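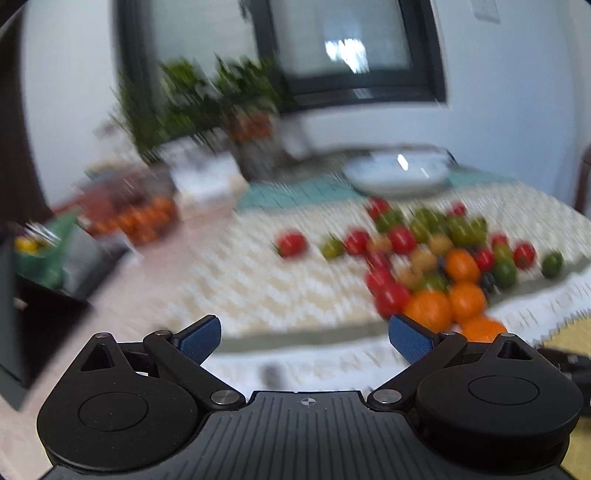
Sorting Fruit at the Nelterell Open Day

Rosalba Barbieri had four visitors at a time at the dining table, and each of them got a turn with the hand-held gripper. "You pick things up the way you would anyway, only with two fingers," she said. "The robot learns from that later."

Nelterell opened its doors for an afternoon in March, and Barbieri ran the fruit table until 5. She chose tomatoes, limes, longans, blueberries and small oranges, all mixed together on a patterned cloth. "Boxes are easy. A ripe tomato isn't, and a blueberry is so small you have to go in slowly," she said. The blue pads on the fingers are soft — she lets people pinch them first.

I asked how many turns a person needs before the movements look natural. "Most people settle down by the fourth or fifth. Children are faster." 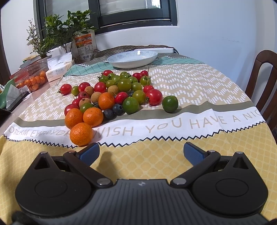
Iona Mackay thought the oranges were the easy part and the limes harder than she expected, and she wanted to know whether the robot would ever pick in a greenhouse. Barbieri told her that was a long way off. "Right now we want it to clear a kitchen table," she said. "Leaves and stems in the way are another job."

By closing time 21 people had signed up to come back for a longer session.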